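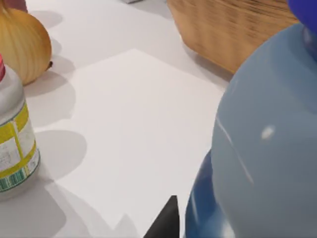

Onion, bottle and wooden block around a sheet of paper, rendered in simulation.

Budget notes for the second bench

March 25, 2025

The order for the second arm goes in before the end of May, so I have spent the past week turning a wish list into a spreadsheet. These are the parts of it that may be useful to others running a small bench on their own money.

The arm is the easy line. Platach and Leckie both quoted, and the prices were close enough that delivery decided it. Leckie wanted 20 weeks. Platach wanted 10, with the controller included and the mounting plate charged separately. I have gone with Platach and will drill my own plate.

Fingers are where I underspent last time. I bought one pair, chipped a tip on a table edge in the first month and lost a fortnight to shipping. The new budget has 2 spare pairs in it.

Simulation comes out of the same pot. Tabletop clutter is cheap to set up there: an onion costs nothing and does not go soft. What costs money is render time when shadows and glossy surfaces are switched on. I have put down 300 hours on a rented machine from Fokov, to be reviewed once the arm is on the bench. If the paper tasks take longer than planned, the hours will go first.

Ragnvald Tveit read the draft and asked where the line for cables, clamps and fuses was. There was none. There is now, and it is larger than the one for fingers.

Still open: whether to pay Provance for the extended warranty. It excludes the wrist joint, and the wrist is the part I expect to break. I have asked them for the terms in writing.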